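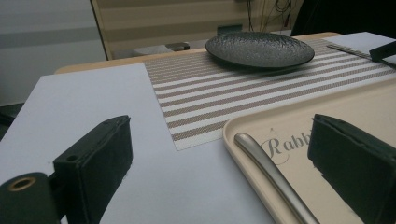

Hélène Beaulieu has worked in the tray room of Boateng, a meal service in Flistdale, for many years, and until last October her job was easy to explain. She laid trays. A plate, a placemat if the customer pays for one, the cutlery, and then the next tray. Now she spends half of every shift with a gripper in her hand, doing the same work with two fingers that do not bend like hers.

"In the first week I was angry with it," she says. "I know how to put down a plate. I did not want to learn again how to put down a plate."

The recordings go to Caltura, the system that Boateng has chosen for its new line. The arms should start with the simple trays and leave the special orders to people. By the time of my visit the room had delivered 1,649 recordings, and Beaulieu had made 551 of them, more than any other person on her shift. She told me this number without pride, but she knew it exactly.

I asked her what is difficult. She thought for a while before she answered.

"The cutlery. With a plate you have the rim, you can take it. But a knife is lying flat, and you must come at it from the correct side. With my hand I never think about sides. Now I think about it also at home, when I set the table for my sister."

She is slower with the gripper, naturally. In a normal shift one person prepares 300 trays, and on recording days this target does not count. It was not like this at the beginning. For some weeks the people had to record and also reach the old number, and they went home very tired. Beaulieu went to the office about it two times. The second time she took her schedule with her, and the rule was changed.

"They listened, I must say this. But I had to go there. They did not see it from upstairs." 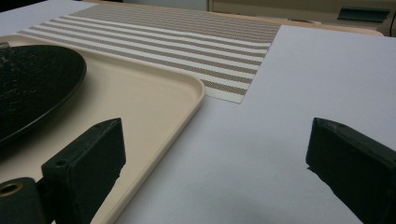 One of the evening staff told me later, in the corridor, that the target was never the real problem. In his opinion they are giving away what they know for the same hourly wage, and they should have asked for more before the first recording was made. He did not want to stop the project. He wanted a paper with a signature, in which it is written what happens to the 31 people of the tray room when the line is running.

Beaulieu has heard this argument many times in the break room, and she agrees with a part of it. The company has promised that it will not dismiss anyone in the first year. After that there are only kind words.

"I am not afraid for myself, I have my years," she says. "I think about the young ones. They learned the work by standing next to me. If the simple trays are gone, where do they learn? You cannot begin with the special orders."

She has asked for one table to stay without arms, for training. The answer should come when the manager is back from the Feltulport site, where the same line is being installed.

Would she prefer to return to the old way?

"My back, no," she says, and laughs. "The lifting at the end of the line, they can have that tomorrow. But they started with the part I like."

Then she looked at the clock, because her break was finished, and went to wash her hands.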